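Print this page | E-mail this page

# Skirnham tape sorting set

Recordings made by the Skirnham robotics club on its two-arm bench rig. The set goes with the club's entry in the student manipulation challenge and is shared so that other school and college teams can train on it or compare their own runs with ours.

## What is in it

There are 1,113 recorded attempts. Of these, 468 were driven by first-year members who had not used the rig before the autumn, and the rest by members with at least one term behind them. Each attempt has the joint positions for both arms, the gripper opening, the overhead video and a short text label saying what the driver was asked to do.

Attempts that went wrong have been kept. They carry the label `fail` and a one-word cause: `drop`, `miss`, `stall` or `other`. The cause was typed in by the driver straight after the run, so expect some disagreement over what counts as a miss.

## The task

Rolls of tape start on the cloth or in the tray, and the driver moves them one at a time until the layout matches the instruction. Colours are named in the instruction, positions are not.
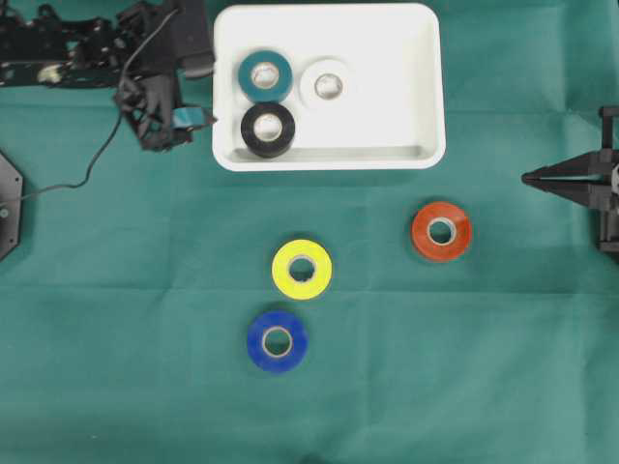

Drivers work in pairs, one for each arm, and swap over halfway through a session. The rule is that the arm nearer a roll takes it, unless the instruction names an arm. A layout with the teal, white and black rolls in the tray and the orange-red, yellow and blue ones still on the cloth is labelled `part`, and a run may begin from there. The white roll is hard to pick out against the white tray, and our first detector often missed it. We left the tray as it was, and teams using colour thresholds should check that roll separately.

## Files

- `runs/` has one folder per attempt
- `labels.csv` has the instruction, driver group and result
- `splits/` has the train and test lists used in our report

Version 2 fixes the clock offset between the arm logs and the video. If you downloaded the set before February, please fetch it again. The old logs were about 2 frames behind.

## Known problems

Fold lines in the green cloth show up in the video and move between sessions. Gripper opening is logged as a motor value and has not been converted to millimetres.

## Use and contact

Free for teaching and for competition entries. Please name the club if you publish results. Questions and corrections go to Freya Haslam, who looks after the labels.

Last updated: February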